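Drendholm Cup Library: Frequently Asked Questions

Last updated Tuesday, April 14, 2026

What is the cup library?
We lend reusable cups for block parties, school fairs, races and other events in Drendholm. You pick them up, use them and bring them back.

How many cups can I borrow?
Up to 900 per event. For larger orders, write to Johannes Shezi at the Joubert Street office before you book.

What does it cost?
Residents pay nothing if the cups come back on time. There is a charge of $3 for each cup that is lost or cracked.

What kinds of cups do you have?
Tall cups for cold drinks and short ones for coffee and tea. Both come in stacking crates with lids. Tell us on the form which you want, or ask for a mix.
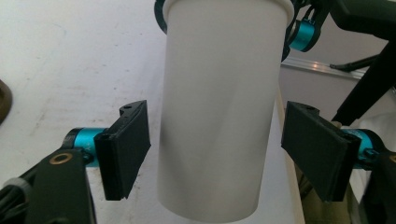
A tall white plastic cup.

Do I have to wash them?
No. Empty them, give them a quick rinse if you can, and put them back in the crates upside down. We run everything through the dishwasher at the Vastine Center.

Can I put a logo on the cups?
No stickers, tape or markers, please. Glue is hard to get off and we charge for cleaning it.

How long can I keep them?
Three days, counting the day of pickup. Holiday weekends in May are booked early, so late returns then cause problems for the next group.

Where do I return them?
At the side door of the Vastine Center. Ring the bell and wait for someone to check the crates with you.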